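The Room

They paid by the accepted example, and the word that mattered was accepted. I learned this my first night at Rivas, when I turned in 22 examples and was paid for three.

The other nineteen came back with notes. The notes were written by a program called Jisilon, which had the manners of a hotel desk clerk and the forgiveness of a parking meter. "Hesitation at midpoint," it said. "Please resubmit." Or: "Approach lacks conviction." I had been told the same thing by a dance teacher in ninth grade, but she hadn't docked me for it.

The job was simple enough to explain to my mother, who then explained it wrong to everyone in Vasturstead. You sat in a chair on the second floor of what used to be a carpet store. You put on the goggles and took hold of two grips. In a room that did not exist, a robot that did not exist did what your hands did, and a learning system somewhere watched and took notes on how a person picks a thing up and puts it down again. When it had seen enough, it would do the same in real kitchens for real people, who would presumably pay for the privilege. My mother told her neighbors I was teaching robots manners. I let it stand.

The chair next to mine belonged to a retired bus driver, and she was the best of us. She never rushed and she never went back for anything. Jisilon adored her. On a good shift she'd clear 60 examples and still have time to eat a whole sandwich, which she did in the goggles, by feel.

"You're thinking about it," she told me in my second week.

"I'm supposed to think about it."

"You're supposed to pick it up."

So I practiced picking things up. I practiced at home on the salt shaker until my roommate asked whether I was all right. By April I was getting half my examples accepted, and I had opinions. I thought the grips were a hair slow on the left. I thought whoever decorated the room had been in a hurry to get to lunch. I had begun to dream in it, which the bus driver said was normal and would pass, and which she said in the voice of someone for whom it had not passed.

Then Laltesent, the company that bought our examples by the crate, sent word that they had too much perfection. The system had learned from us beautifully. It could do everything we could do as long as nothing was ever wrong. Lean it a few degrees, start it from a bad spot, and it froze up like me at the dance. What they wanted now, the memo said, was "recovery from unfavorable conditions," and they would be tilting things.

They meant it. I put on the goggles that evening and grabbed the arms of my chair.

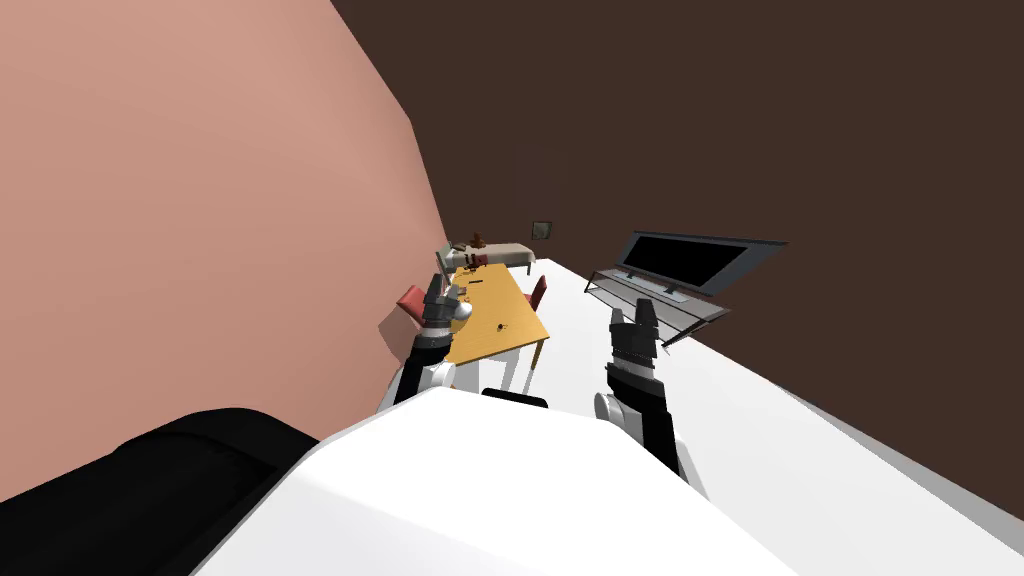 "Don't fight it," the bus driver said from somewhere to my left, chewing. "Your chair's level. Your stomach just hasn't heard."

My stomach took two nights to hear. Nothing slid, that was the insulting part. Whoever had tipped the world had left everything nailed to it, and I was the only object in the place that felt like falling over. I kept leaning to correct for it and the robot kept leaning with me, faithfully, like a dog imitating a limp.

Jisilon had changed too. My first attempt that night was the worst thing I had ever done with my hands. I reached short, pulled back, reached again, lost my nerve, muttered something my mother wouldn't have passed on to Vasturstead, and finally closed the gripper on what I'd come for — sideways, by one end.

"Excellent hesitation," said Jisilon. "Accepted."

I sat there a while. Then I did it again, badly, and was paid for that as well. By the end of the week I had 361 accepted examples, more than anyone on the floor. The bus driver had 122. She couldn't do it. She'd reach out into that crooked room and take hold of the thing cleanly, every time, and the notes would come back asking her to please struggle.

"It wants me to pretend," she said.

"You could think about it first," I said. "That's what I do."

She lifted her goggles to look at me, which she never did in the middle of a shift. Then she broke her sandwich in two, handed me the smaller piece, and went back in.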